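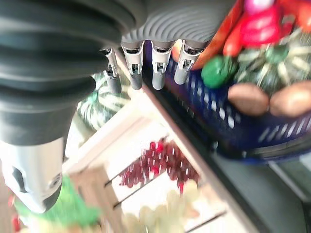

Basket and fingers, up close.

2025-10-10 | By Liette Zacharias

Quick one - open day at Vollau, over 100 came. Humanoid doing the grocery shop, grapes the big draw.
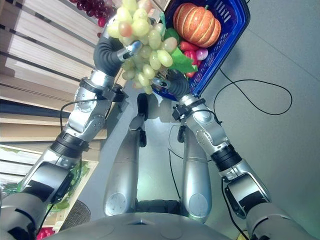 Vollau Handling Team

Demos ran 45 minutes each. Serena Cocco talked, kids asked evrything.

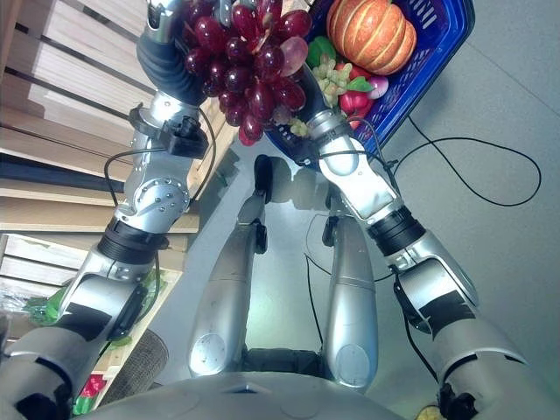
Can I book a visit? Ask Neelam Thakur, next open day is in January. 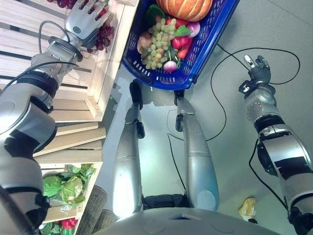 Thanks

Pui-shan for the coffee. Lost scarf at teh desk.

Recent items
- Saltano talk notes
- Parking at Remton

Contact the desk | Back to top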